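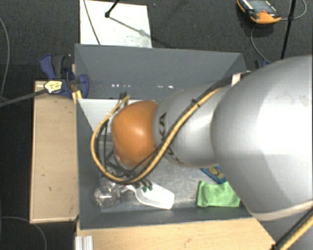
Arm over the gray bin, cable on the outside.

5/7/21 -- booklet job for Latum, second proof

Picked up where Nisha left off. The 9 pt text on the inside spread is still filling in on the uncoated stock, worst in the reversed panel on page 6. Dropped the black in that panel from 100 to 90 and made the type semibold. Better. Still not what I'd call clean, but readable at arm's length, and the client is using it as a handout.

Fold: the cover is cracking along the spine when we fold against the grain. Turned the sheets and lost two up, so we get fewer per parent sheet. Urmila Pathak says to score first and keep the old layout. Tried 30 by hand on the small creaser, no cracks on any of them. Going with that.

Register on the second side drifted toward the tail of the stack. Squared the pile again, fanned it, moved the side guide in a hair. Held for the rest of the test. I think the paper took on damp overnight, it was left unwrapped next to the door. Wrapped it this time.

Stock: 900 sheets of the Raswood 80 lb text on the shelf, enough for the run plus spoilage. Cover stock is short. Gautam can have more here tomorrow if we call before noon. Nisha Dixit has the account number.

The cutter is leaving a slight burr on the bottom of each lift. Blade was last changed in March. Put in the spare and sent the old one out for grinding. Cutting stick turned as well, new edge up.

Presivar banners: hems are done, grommets not started. Corner grommets need the reinforcing tape, the last set pulled out in the wind. Tape is in the second drawer under the laminator.

To do
Call Gautam about cover stock
New proof to Latum with the lighter panel
Score settings onto the job ticket -- I keep forgetting this
Order one more blade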